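Search reports
Search
All classes

Who Gets to Sit on the Grarkham Council? A Report on One Empty Seat

By Banafsheh Talebi
Civics project, final version, turned in 09/03/2025

I picked this topic because my aunt got into an argument about it at dinner and I realized I had no idea what she was talking about. She was mad that the town council was going to "just appoint some guy" to the empty Ward 3 seat. I thought that was illegal! I figured if somebody quits, you vote again. So that became my project question: when a council member leaves early in Grarkham, who picks the next one, and is it fair?

My partner on this was Amirhossein Mazandarani, who did most of the phone calls since I hate the phone. I did the meetings and the writing. If the tone jumps around in a couple of places, that's his notes getting mixed in with mine.

What happened

Parviz Ghasemi had the Ward 3 seat and resigned in May, in the middle of his term. His letter was one paragraph long and said he was moving out of the ward for work. Under the town charter you have to live in the ward you represent, so once he moved he couldn't stay on even if he'd wanted to. Some people at the meetings clearly thought there was more to it (there was a lot of muttering about the Mornico road contract), but we looked through the minutes and he voted on that contract the same way as most of the council. We didn't find anything that ties it to his leaving, so I'm leaving it there.

The charter gives the council two choices. They can appoint a person to finish the term, or they can call a special election. It takes a plain majority to do either one. What I found weird is that there is no deadline. The charter just says the council "shall act to fill the vacancy," and that's it. In theory they could take forever.

How we did the research

We read the charter section on vacancies, which is short, and the minutes from the meetings where it came up, which are not short. We went to two meetings in person. Amirhossein called the clerk's office and they were super patient with him. We also did a survey outside the library and at the Kazemi grocery parking lot, with permission from the manager. We worked on the write-up in the shared project room at school, usually during the last period.

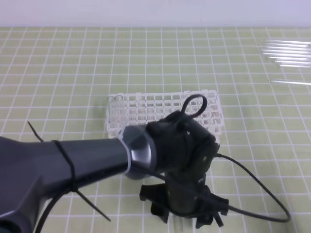 Test tube rack on the green grid mat.

Our survey had 33 people in it. I know that isn't enough to say anything about the whole town, and we weren't choosing people in a scientific way. We asked whoever would stop. People leaving the grocery store with frozen food did not want to stop. So please read the survey part as "here is what some people told us" and nothing bigger than that.

The case for appointing

Tormod Lundgren, the council president, was the main person pushing for an appointment. He talked to us in the hallway after the second meeting, and he was nicer than I expected from watching him run things. His argument was mostly about time and turnout. The last time Grarkham held a special election for one ward, only 208 people voted in it. He said it's hard to call that the voice of the ward when you also had to pay for poll workers, printing and a building to vote in.

He also said that a seat sitting empty is a problem all by itself. The council had tied votes twice over the summer, and a tie means the thing fails. One of those was the Stiltanar park lights, which a lot of people in Ward 3 wanted. I hadn't thought about that before — the ward with no council member was also the ward that lost out on the tie.

The case for an election

Forough Jafarzadeh spoke at both meetings we went to. She lives in Ward 3 and started the petition for a special election. She told us she didn't have a candidate in mind and wasn't going to run herself. She just didn't like that six people from other wards would be choosing for hers. Her point was that whoever gets appointed can run next time as the incumbent, with a name people already know, and that's a pretty big head start for someone who was never elected in the first place.

I asked her about the turnout thing. She said low turnout is a reason to tell people about the election better, and she pointed out that the notice for the last one went out in a utility bill. She's right that this is an easy thing to miss. I asked my mom if she reads what comes with the water bill and she laughed at me.

The petition ended up with 1,467 signatures. That sounds like a ton, but the clerk's office told Amirhossein that the charter doesn't make the council do anything with a petition on this subject. They have to accept it and put it in the record. It's kind of like a very official suggestion. 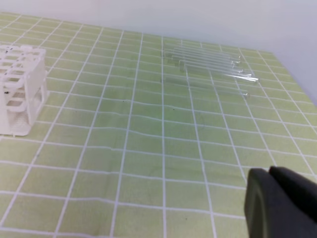 The vote itself took place at the second meeting we attended, and it went fast. They opened public comment and the line went all the way to the back doors. Each speaker got 3 minutes, and Mr. Lundgren was strict about it, even with people on his own side. Then a motion was made to appoint, somebody seconded it, there was a short discussion, and it passed four to two. A few people booed. Most people just picked up their coats and left. I had been expecting something way more dramatic and I actually wrote "is that it??" in my notebook.

The council is taking applications for the seat now. Anybody who lives in the ward and is registered to vote can apply. The interviews are open to the public, and that part was added after the petition came in, so I'd say it had some effect even though it lost.

What people told us

Most of the people we surveyed didn't know the seat was empty. That was our first question, and we almost dropped it because we thought it was too easy. When we explained the situation, more people said they'd want an election, but several changed their minds or got less sure when we brought up the cost. One man said he'd be fine with an appointment as long as the person promised not to run afterward. We heard versions of that idea from a couple of other people too, and I think it's the most interesting thing we got out of the survey.

What I think

I started out completely on the election side. I'm still mostly there, but I'm less loud about it now. The tied votes changed my mind some. If it were up to me, I'd add a deadline to the charter, maybe sixty days, and say that if the council hasn't filled the seat by then it goes to an election automatically. Amirhossein disagrees with me and thinks appointments should be allowed only when there's less than a year left in the term. We argued about this for an entire period and didn't settle it, so both ideas are in the report.

Things we'd do differently

We should have talked to the two members who voted no. We emailed them once, late, and didn't hear back before the report was due. We also should have asked people in the survey which ward they live in! We only noticed that when we sat down to sort the answers, and by then it was too late to go back and ask.

Sources

Grarkham town charter, section on vacancies
Council meeting minutes, May through August
Interviews with Tormod Lundgren and Forough Jafarzadeh
Phone calls with the clerk's office (notes by A. Mazandarani)
Our own survey

More student reports
Why Our Bus Route Got Changed
How a School Board Budget Gets Made
Yard Signs: What the Town Rules Say
Do Term Limits Work in Small Towns?

Contact the class page | Copyright the student authors | Back to top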